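Butcher-block bench top has gone dull and a bit rough. Oil it again or start over?

Posted by Balakrishnan Kurian in Wood and Finishes

Hello all, and thank you in advance for your patience, as I am more of a gardener than a woodworker. In June we moved our club into a unit on the Dreltari estate and put in a big light-colored wooden bench, the butcher-block kind made of planks. It got one coat of oil from a can of Mridha that came with the place, and I believe that was all the finish it ever had.

Now the top feels a little furry when you run your hand across it, mostly toward the middle where people lean, and there are a couple of pale rings I am fairly sure came from somebody's tea (possibly mine). The room is dry in the evenings when the heater is on and rather damp by morning, and I do wonder if that has something to do with it.

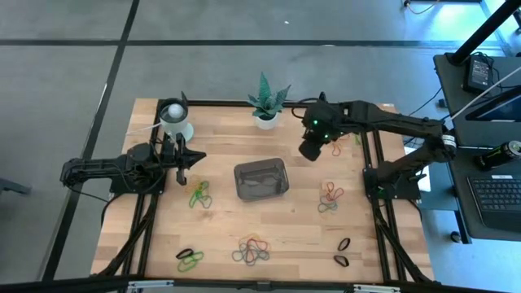
The bench at the unit, on its concrete floor.

My question is whether I can just rub more oil in and hope for the best, or whether I have to sand the whole thing back first. I would also like to know if I should be treating the underside. My brother-in-law says yes, my neighbor says it is a waste of oil, and they are both very sure of themselves.

I have a small electric sander and plenty of time after 5 in the evening. I would love to avoid anything that smells strongly, as we don't have much in the way of windows.

3 replies

findico_fan
Just oil it. Mine has been going for years with whatever was in the cupboard.

Marrowbone Lane
Hi Balakrishnan, and welcome! Please don't worry, a furry top is about the most fixable thing that can happen to a bench. Usually it means the grain has lifted after getting damp, and one coat of oil was never going to hold that off for long. I would sand it, but lightly – you are smoothing the surface, so there's no need to go digging for new wood.

Wipe it down with a barely damp cloth first and let it dry overnight. Then go over it with 120 grit, always along the planks, and finish with 180 or so. Vacuum well, and then vacuum again, as dust in wet oil is a misery. For the rings, try the sander first. If they are still there, give them a little extra by hand and blend outward so you don't end up with a dip.

Put the oil on thin with a rag, leave it for twenty minutes, and wipe off every bit that hasn't soaked in. I'd do three coats with a day between each. And lay your oily rags out flat outdoors to dry, please, never balled up in a bin! They can heat up and catch fire all by themselves. I knew that for years and still got careless once, and it cost me a good trash can and a fair bit of pride.

As for the underside, I'm with your brother-in-law. One coat is plenty, but it helps the wood take up damp evenly on both faces, and that goes a long way toward keeping a wide top flat. I skipped it on my first kitchen counter and could roll a pea down it by spring.

Arkero
Agree with most of the above. I'd add that you should check how the top is fastened down while you're under there. If the screws are in tight round holes the planks can't move with the seasons, and you may get a split. Slotted holes or those little figure-eight clips are what you want. Also, coasters.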